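## Small loans are open again at Clikero!

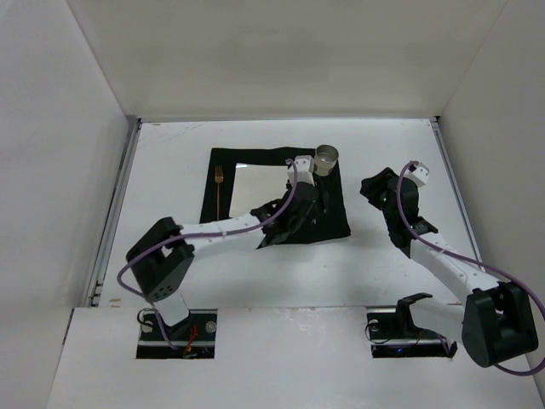 *Black placemat, white plate, two robot arms.*

Good news for everyone who asked at the spring meeting: the small loan fund is taking applications again, starting Tuesday. Members of the Plurunia branch can borrow up to $789 and pay it back over 14 months, and there's no fee for paying early (we got that question a lot, and we're so glad the answer is still no).

The form is much shorter this time. It used to run to four pages and now it fits on one, front and back. Bring a photo ID and your two latest pay stubs. If you're self-employed, a bank statement works fine. We read every application by hand, so please write a line or two about what the money is for. Car repairs, a security deposit, a new water heater – all of it is welcome!

Over 130 members used the fund last time, and quite a few came back to ask about the Fidau savings match. Yes, you can do both! Put in $20 a month while you're paying down your loan and the match still counts.

The Pongsiri Street desk is open until 6 p.m. on Tuesday for anyone who wants help with the form. Parking is behind the building, and the side door is the one with the ramp. Forms are at the front counter now.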